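4.2 Handschuhe als Teil der Arbeitskleidung beim Sortieren und Verpacken

Die Auswertung der Ausgabelisten am Standort Prasport umfasst 1118 Einträge, von denen 865 Handschuhe betreffen. Die übrigen Einträge verteilen sich auf Schürzen, Ärmelschoner und Schuhüberzüge und werden in Abschnitt 4.4 behandelt. Für den Vergleichsstandort Trolen liegen 772 Einträge vor, allerdings wurde dort bis August nur das Material und nicht die Größe vermerkt. Aussagen zur Passform stützen sich deshalb allein auf Prasport.

An beiden Standorten werden helle Stoffhandschuhe dort getragen, wo Ware mit empfindlicher Oberfläche von Hand gegriffen, gewendet und abgelegt wird. Beschichtete Handschuhe kommen beim Umgang mit Kartonagen und Umreifungsband zum Einsatz. Die Zuordnung ist in den Arbeitsanweisungen festgelegt, wird im Alltag aber unterschiedlich streng gehandhabt. In Trolen behielten Beschäftigte beim Wechsel zwischen den Tischen häufig dasselbe Paar an — auch dann, wenn die Anweisung einen Wechsel vorsah. In Prasport liegt an jedem Tisch ein eigener Vorrat, und der Wechsel erfolgte dort in der Regel vor Beginn des neuen Auftrags.

In den Gesprächen wurde vor allem die Fingerlänge bemängelt. Sitzt der Stoff an den Kuppen zu locker, lassen sich dünne Folien und Etiketten schlecht fassen; sitzt er zu eng, ermüdet die Hand bei längeren Schichten. Mehrere Befragte gaben an, lieber eine Nummer kleiner zu wählen und das Paar öfter zu tauschen. Die Lieferungen der Firma Druleo fielen nach Angaben der Lagerleitung kleiner aus als die zuvor verwendeten, was die Größenverteilung in Tabelle 2 beeinflusst haben kann.

Für die Beschreibung der Handhaltung verwenden wir die Einteilung aus Abschnitt 3.1, die zwischen ruhender, vorbereitender und geschlossener Haltung unterscheidet.
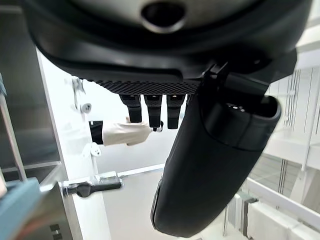
Abbildung 2: Behandschuhte Hand mit leicht gekrümmten Fingern.

Die helle Farbe der Handschuhe wurde in Prasport mit der Sichtbarkeit von Verschmutzungen begründet. Für die Auswertung hatte sie einen weiteren Nutzen, denn die Fingerstellung ließ sich vor dunklen Gegenständen gut bestimmen. Der cremeweiße Handschuh in Abbildung 2 hebt sich vom Schwarz der umgebenden Teile deutlich ab; die waagerechte Hand mit den leicht gekrümmten Fingern wurde der vorbereitenden Haltung zugeordnet. Ob auf eine solche Haltung ein Griff folgt, geht aus einem Einzelbild nicht hervor. Solche Aufnahmen gingen daher nur in die Auszählung der Haltungen ein und blieben bei den Griffarten unberücksichtigt. Bei dunklen beschichteten Handschuhen war die Zuordnung häufiger strittig — hier wurde nach dem Verfahren von Abschnitt 3.3 ein zweites Mal kodiert.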